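Flirkton – egg handling data from the Oswood robotics club

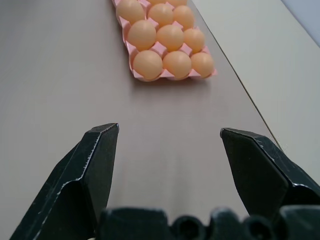

Data card, issue 4 – 25 May 2018

Hi! I'm Amparo Grajales and I look after the Flirkton folder, so if something in it is broken, I'm the one to write to. Our club entered the egg event of the Bendetti student challenge, and this is the data we recorded while learning to drive the arm. The rules are short. Your gripper starts over the table, picks brown eggs out of a pink pulp tray and moves them to the judges' bowl, and a cracked egg costs you more than a slow one (we learned that the messy way in December).

What's in the folder

There are 812 recordings, each one a single try at a single egg. Every recording has the wrist camera video, the finger opening over time, the arm joint angles and a one-line note typed by whoever was driving. The notes are a mixed bag. Girish Kanaujia writes lovely full sentences and I write things like "nope, again", so please don't train anything on my notes without reading a few first.

There's also a small file called tries.csv with the result of each try: lifted, slipped, cracked or stopped. "Stopped" means the driver hit the button before the fingers touched anything. We kept those in, and I think they're some of the most useful ones if you care about the approach.

How we drove it

All by hand, with the old game controller. The left stick moves the arm across the table, the right stick does height and wrist turn, and the trigger closes the fingers. We start with the fingers open and pointed at the tray, then come up over the nearest row before going down. The tall pink peaks between the cups are the annoying part – if you come in at the wrong angle a fingertip lands on a peak and the whole tray scoots away from you. Turning the wrist helps, and so does patience, which I'm still working on!

Things to know before you use it

The fingertips are hard and already pretty scuffed. The Espinoza team put rubber pads on theirs, so don't expect our closing values to match their set.

In 41 recordings the clock on the video is behind the joint angles by almost a second. They're listed in late.txt. Girish has a script that lines them up again, but it isn't tidy enough to share yet.

The tray isn't taped down and its angle changes between tries. We did that on purpose, after our first driving program only worked with the tray dead straight.

The colour on the wrist camera drifts a bit, mostly in the evening sessions. I haven't corrected it.

Changes since issue 3

Joint angles are now in degrees everywhere. I took out 2 recordings that had been saved twice under different names, and fixed the spelling of "cracked" in the results, so your filter should finally catch them all.

Using it

Go for it, for school, club or home projects. Please mention the Oswood club if you publish something, and send me a link – I'd love to see it. Still to come are the bowl recordings, once I've finished renaming the files.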